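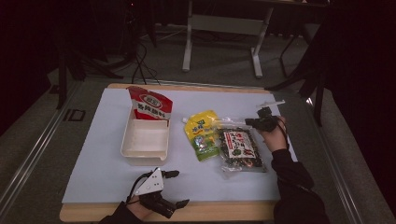 Packing station at the Clallenlow lab, with a gripper in each hand and the snack bags next to the bin.

I got to Clallenlow a little before 10 in the morning and Munther Akl met me at the door. He runs the manipulation group there. The visit was arranged in October through Yammine, where I work on packing lines for small food orders, and I wanted to see how his group teaches a two-armed robot to put soft bags into a bin. Our own machines handle cartons well and pouches badly.

The method is called Jistora. A person does the task at a table while holding a gripper in each hand, and the cameras and the grippers record what happens. No robot arm is involved at that stage. The recordings are used to train a policy, and the policy is then run on a pair of arms in the next room.

Hussam Sabbagh was recording when we came in. His table had a sheet of light blue-gray paper on it, an off-white bin on the left, and a few snack packs. A red and white pouch was leaning against the back wall of the bin, with a yellow and green squeeze pouch and a clear bag still out on the paper. He had one gripper just over the clear bag and kept the other near the front of the table, jaws open.

He works slower than I would have guessed. Munther said that new people rush, and then the recordings are full of small corrections that the policy copies. Hussam's rule is to pause for a moment over each bag before closing the jaws. The group tested this. They trained one policy on fast recordings and one on paused recordings, the same number of each, and the paused set did better on crinkly bags and made no difference on the squeeze pouches. They don't have a good explanation for the second part.

The full set is 1,302 recordings so far, made by 11 people. Munther would like more people before he asks for more recordings. When they left out one person's data and trained on the rest, results hardly moved. When they cut the number of people to three, the policy did fine with bags laid out in a row and got lost when a bag was turned sideways.

After that we went next door to see the arms run. I watched 10 trials. The robot put every bag in the bin in seven of them. In two it pinched a clear bag by the loose top corner and dropped it on the way over. In the last one it set a pouch on the rim and stopped, and Munther had to end the run by hand. He wrote all three down on a sheet by the door — they log failures by how the bag was held, which I plan to borrow for our own line.

I asked about speed. One trial takes much longer than it would take a person, and the group isn't working on that yet. I also asked about wet or greasy bags, and they haven't recorded any.

Lunch was sandwiches in the hallway. Bretness, the company that pays for part of the work, wants a version with taller bins, and Hussam had two of them stacked under his desk. He thinks the wrist angle will be the hard part, as a person holding the gripper can bend over a tall bin in ways the arms can't.

Munther is sending me the failure sheet and the recording instructions. I left at 3 and took the bus back. If Yammine agrees, I'll mail them a box of our worst pouches, starting with the flat foil ones.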